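The old Dell under the stairs

I finally opened it up.

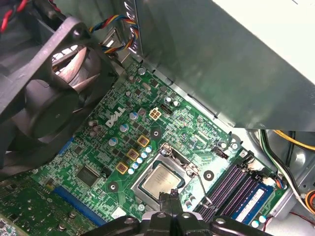

Green board, big black fan, and a processor with no heatsink on top of it.

So, the backstory. We moved from Forbridge to Singate in April and the desktop came with us in a box marked "office misc", along with a hole punch, half a ream of paper and a lamp I'd have sworn we gave away. It went straight under the stairs and stayed there. I'd walk past it with the vacuum and think, I should do something about you, and then I'd go and do something else. You know how it is.

What got me moving was a secondhand heatsink and a tube of thermal paste at Mota, the little salvage shop up behind the bakery. The pair of them cost me 20 dollars and I'd carried them home before I'd properly thought about whether I wanted a project. (I did. I always do, that's how the cupboard got full.)

The machine used to shut itself off whenever it got warm, which in our old place was most of the time, as the desk sat in a west-facing window and cooked every afternoon. My theory has been the paste for years. It's probably grey chalk by now, I'd say to anyone who'd listen, and then not open the case. Well, it was grey chalk. It came off the processor in little flakes and the last of it needed isopropyl and a coffee filter, which is an old trick and still my favourite because it leaves no fluff behind.

I'd forgotten how much I like the inside of an older desktop. Everything is a decent size! You've got the fan in its dark plastic shroud, the power supply sitting there like a silver shoebox, and that bundle of red, yellow, blue and black wires twisted together on its way down to the board. The DELL lettering is far nicer than it needs to be for something that spends its whole life in the dark. I also have a soft spot for the square gold chokes near the socket, which look like something you'd find in a fancy chocolate box.

I had a good look at the capacitors while I was in there. Bad caps were the thing everybody warned you about with machines of a certain age, and you're meant to check the tops for any sign of bulging or crusty stuff. I went over every one I could find with a torch and my reading glasses on, and I was happy enough with them to keep going. I'm no technician, mind you, so take that for what it's worth.

If you're going to do this yourself, a few things I'd pass on. Unplug it at the wall and hold the power button in for a few seconds before you touch anything. Take photos of where the cables go, even the ones you're sure you'll remember. Keep your screws in a muffin tin. And go easy with the little metal lever beside the CPU socket — it's springier than you'd think, and my first time with one, years ago, I let it go early and scared the daylights out of the cat.

Dust was the other big job. I took the vacuum hose nowhere near it and used a soft paintbrush instead, plus 2 cans of compressed air out on the back step. My neighbour's washing was on the line, so I waited until she'd brought it in. I have some manners.

The plan is to put the new paste on tomorrow morning, when the light's good in the kitchen and I've had a coffee, then fit the heatsink and see if it'll stay on for longer than an episode of something. If it does, it's going in the spare room to hold all the family photos, 967 of which are currently sitting in a folder called "sort these". If it doesn't, the case can go to Dakis, who take old electronics at their depot, and I'll get my cupboard back — for the Christmas tree, most likely.

I still have the lamp, too, if anyone local wants it. Works fine, ugly as sin, pick up only.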